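Stikstead Hand-Held Gripper, Parallel Jaw
Bench handling and demonstration recording

Overview | Specifications | Safe use | Service

The Stikstead is a two-finger parallel gripper operated by hand at a bench. It is used singly or in pairs. The guidance on this page covers setup, work area, jaw care and inspection, and applies to every unit supplied by Dlamini from the Prirkcombe works. Sites with their own written procedure should follow whichever rule is stricter.

Jaw faces and mounting

Fingers are supplied in matched pairs. Do not mix a padded finger with a bare one, and do not run a pad from one batch against a pad from another. Replace both pads when either has lifted at an edge. Before each session, open the jaws to full travel over a clear part of the table, then close them slowly and check that the faces meet along their length. 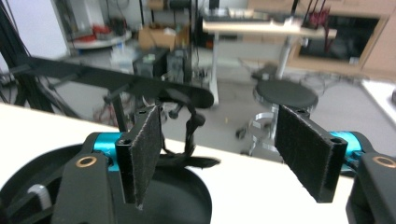 Can the pads be cleaned with solvent?
Use a dry brush only. Solvent softens the adhesive behind the pad, and the pad will creep under load before it visibly peels.

Specifications

Jaw action: parallel, two fingers
Mass, without cable: 455 g
Maximum recommended payload: 300 g
Inspection interval: 2,000 cycles
Finger fasteners: 4 per set, supplied
Operation: one hand, left or right

The payload figure applies to a centered grip with the fingers vertical. Reduce it for long objects held at one end. Cycle counts are kept per gripper; a pair used together will not wear evenly, and the two logs should not be merged.

Work area

Fix the table surface before work starts. A foam board is acceptable as a cushioned surface if it cannot slide, and should be replaced when dents begin to affect how objects sit. Mark the limits of the work area on the table or set them with rails. Keep hand tools and loose parts outside those limits.

Cables are the most common cause of an interrupted session. Route each gripper cable away from the other hand, leave enough slack for full reach, and check that no loop can catch on a table corner or a fixture. Floor cables should be tied or covered wherever people walk.

Two-handed work

Assign each hand a side and a task before recording. Where both grippers must approach the same fixture, one holds still while the other moves – simultaneous approach is allowed only after a slow trial run. Do not brace a gripper against a fixed arm or a hanging part. Contact of that kind loads the fingers sideways, and the carriage is not rated for it. 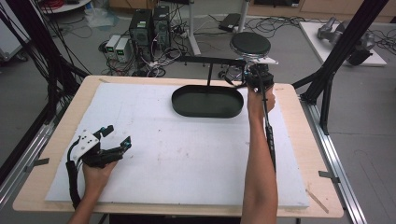 GASTPORT, January 2026

Revised guidance for paired use is now in effect. The changes were drafted by Mbali Baloyi and reviewed by Sipho Potgieter, and replace the sheet issued in October.

The cable rule now covers single-gripper work as well. Finger fasteners must be checked by hand at the start of each session, in addition to the interval inspection. A gripper that has been dropped is to be tagged and withdrawn until its jaw alignment has been measured – a visual check is no longer sufficient.

Units already in service do not need new parts to meet the revised guidance. Printed copies of the earlier sheet should be removed from the bench. Replacement pads and fasteners are ordered as a set under the gripper serial number.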